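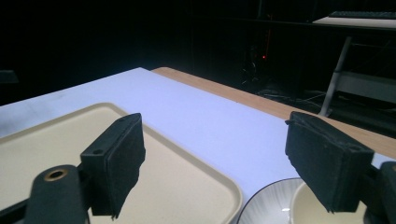 图1 桌面

“长效防尘”长效在哪里：三种桌面清洁产品宣传语的检验
课程项目报告
指导教师：Benjamín Garrido
提交日期：2018年10月11日

一、为什么做这个题目

六月宿舍楼统一换了清洁用品，楼道里贴出一张告示，说新买的Clekance喷雾擦过之后“形成保护层，八小时灰尘不落”。同组的人看了都觉得有点怪：灰尘落不落，跟桌面上喷过什么能有多大关系？它总归是从上面掉下来的。可是告示贴出去没几天，就有同学说“确实干净了不少”，还有人自己买了一瓶放在书桌上。

我们的项目就从这里开始。我们没有检测仪器，也不打算评价哪种产品好，想弄清楚的只有一件事：在一张普通的自习桌上，用肉眼看，喷过和没喷过到底分不分得出来。

二、产品说了什么

除了Clekance喷雾，我们又选了Jollitz湿巾和Lalline浓缩清洁液。前者包装上写“一擦即净，持久如新”，后者的说明比较老实，只写了兑水比例和适用表面，防尘的话一句没有。我们把Lalline当作“没有承诺的产品”来用，另外还设了一组只用清水。

先说宣传语本身。“保护层”是什么成分，瓶身上没有写。“持久”是多久，湿巾包装上也没有写。唯一能检验的是“八小时”，它至少给了一个时间。但“灰尘不落”没有说明是跟什么比，是在什么样的房间里，窗户开着还是关着。我们给Clekance的客服邮箱写过信，问这八小时是怎么测出来的。回信感谢我们对产品的支持，附了一张优惠券，没有回答问题。

三、做法

地点在Sarıgül自习室，靠里面的长桌，那边人走动少。我们用美纹纸在桌面上贴出32个方格，四种处理平均分配，位置抽签决定。抽签这一步是Garrido老师坚持要加的，我们原来的方案是左边一排全喷Clekance，右边一排全用清水，他问了一句“如果左边正好靠着空调呢”，方案就作废了。

擦拭由同一个人完成，每格用新的棉布，湿巾除外。擦的力度没有办法完全统一，这是一个问题，后面会再讲。擦完后放八小时，期间自习室照常开放，只是请大家不要在这张桌子上放东西。

时间到了以后，由没有参与擦拭的同学来看。他们不知道哪一格用了什么，只需要给每一格写“干净”“一般”或“有灰”。看的时候关掉顶灯，用台灯从侧面照，灰尘会明显一些。整个过程做了两轮，隔了一个周末，第二轮重新抽签。

另外发了一份问卷，收回25份，问的是平时用不用桌面清洁产品，觉得有没有效，凭什么觉得有效。

四、看到的情况

第一轮的结果一度让我们很兴奋：喷雾那一组得到的“干净”确实比清水组多。有组员当晚就把结论写好了，标题叫“保护层真实存在”。

第二轮重新抽签以后，这个差别没有了。清水组和Lalline组得到的评价跟喷雾组混在一起，看不出谁更好。回头查第一轮的位置图，喷雾组有好几格抽到了桌子最靠墙的一头，而靠墙那头无论用什么擦的，评价都偏高。我们认为位置的影响至少不比产品小。两轮的数据凑在一起，不足以支持“灰尘不落”的说法，当然也不足以证明喷雾完全没用。

Jollitz湿巾的情况不太一样。两轮里都有人写“一般”，备注栏里写的却是“有印子”。湿巾干了以后会留下一道一道的痕迹，在侧光下特别明显，评价的人很难把它跟灰尘分开。所以湿巾组评价偏低，不能直接说成是灰多。这是我们评分标准定得太粗造成的，应该把“灰”和“痕”分成两栏。

还有一件没有料到的事。喷雾组的格子摸上去比较滑，几位评价的同学违反规定用手摸了，然后就猜出了哪些是喷雾。其中一位承认，摸过以后“就觉得它应该更干净”。他的评分表我们保留了，没有计入结果。

五、问卷

问卷里多数人认为清洁产品有效。理由一栏填得最多的是“闻起来干净”，其次是“擦完发亮”。提到灰尘的很少。也有人写“别人都在用”，还有人写“买都买了”。

我们觉得这部分比方格实验更说明问题。告示上承诺的是防尘，大家感受到的是香味和光泽，最后得出的印象却是“防尘有效”。香味当然是真的，光泽也是真的，可它们回答的是别的问题。说“确实干净了不少”的那位同学，我们后来去问过，他说换产品的那一周楼里正好增加了一次打扫。

不过问卷也有毛病。填的人大多是组员的朋友，不少人知道我们在怀疑什么，写的时候可能有意迎合。第三题“你是否相信广告宣传”问得很不好，几乎是在引导人答“不相信”，整理时我们把这一题去掉了。

六、这份报告有哪些地方靠不住

擦拭力度没有控制。擦的人知道自己手里拿的是什么，有可能不自觉地对某一种更用力。正确的做法是把液体装进一样的瓶子，由别人编号，可是湿巾装不进瓶子，我们讨论了很久也没有想出好办法。

方格之间只隔了一条胶带，喷雾会飘。喷的时候我们用硬纸板挡着，挡得严不严很难说。

肉眼分级太主观。有人建议用透明胶带粘起灰尘贴到黑纸上比较，我们试过一次，胶带把Lalline擦过的那几格粘出了印子，自习室管理员不太高兴，就没有再做。

桌面只有一种。换成玻璃或者没上漆的木头，结果可能完全不同。自习室的空气条件我们也没有记录，连当天窗户有没有一直关着都说不准。

七、目前能说的话

在我们用的这张桌子上，放置八小时之后，看的人没有办法稳定地分辨哪些格子喷过Clekance。清水加干净棉布的表现没有明显落后。“保护层”的手感存在，它和灰尘多少有没有关系，我们的方法回答不了。

组里对是否要把报告贴到那张告示旁边有不同意见。赞成的人认为大家有权知道；反对的人说，两轮结果都不一致，贴出去跟那张告示犯的是同一个毛病。最后决定先不贴，把原始评分表放在课程资料柜里，想看的同学可以去翻。

如果下学期有人接着做，建议先解决瓶子编号的问题，再把评分改成两栏，评价的人最好戴手套。另外，擦完之后的等待时间可以多设几档，最多放到一个周末，看看各组之间的差别会不会随时间出现。美纹纸不要买最便宜的那种，撕的时候会留胶，我们清理残胶花的时间比做实验还长，用的还是Lalline。

附：评分表空白样张、位置抽签记录、问卷原文，见课程资料柜。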